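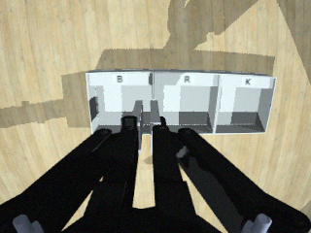 Sorting tray marked B, R and K, simulated view

Can a machine sort our odds and ends yet?
Posted May 16, 2018
We sort small parts into three-way trays at our shop in Pristholm, 139 trays on a busy day. A salesman says an arm could take it over by July. Has anyone seen one cope with mixed bits tipped out in a heap?

Elmarie Nkuna
I'd want to see it in your shop before paying a penny. A simulated tray doesn't have grease on it. We trialled one at Neditton and it got 92 parts out of a bag of 139 into the right place. A school leaver beat that before tea break. Ask him who clears the jams.

Qistina Jugah
depends what the parts are. washers no chance, they lie flat. bigger stuff maybe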